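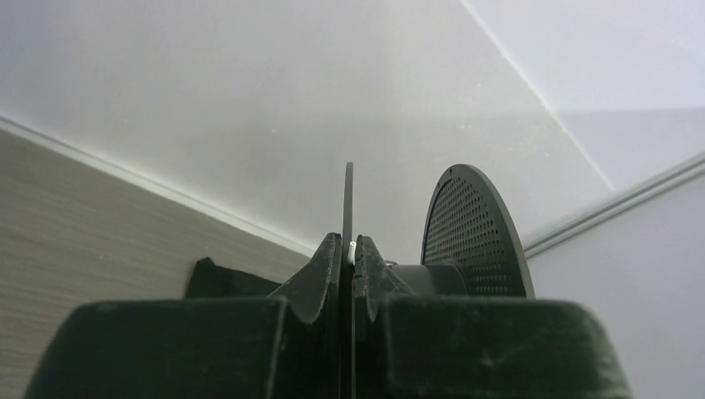
Gripper fingers holding a thin dark plate, with a perforated black disc behind, at the Pitbridge open day.

Pitbridge Robotics Open Day

The Pitbridge Robotics Open Day is a yearly public demonstration of robot handling, held each September in the old tram depot at Pitbridge. I've been going since the second one, so I'm hardly neutral, but I've tried to keep my favourites out of it (mostly!).

Background

It started as a trade morning for local workshops, with 36 people through the door and one kettle between them. Word got about, the organisers opened it to families, and the most recent day drew 316 visitors. Entry is free, though the workshop sessions are capped at 100 places and they go fast, so book early if you're keen.

Demonstrations

The programme centres on small-part handling, picking up thin, flat or fiddly things and holding them steady. If you've ever tried to get a coin off a benchtop with gloves on, you'll know why that's a bigger ask than it sounds. Fledari runs the main arm on a loop through the morning, and Weidemann does the talk afterwards on finger shapes, which I reckon is the best half hour of the lot. Bring questions, they love them.

The other regular is the Kastalico bench, where visitors steer a gripper themselves with a hand controller. My first go was dreadful. My second was worse, and a kid of maybe nine behind me in the queue did it straight off!

Visiting

The depot is a 300 metre walk from the station, flat all the way. Parking is tight, and the sausage sizzle out the back only takes cash.

See also: Pitbridge tram depot; Robot end effector

Page last edited Jan 11, 2022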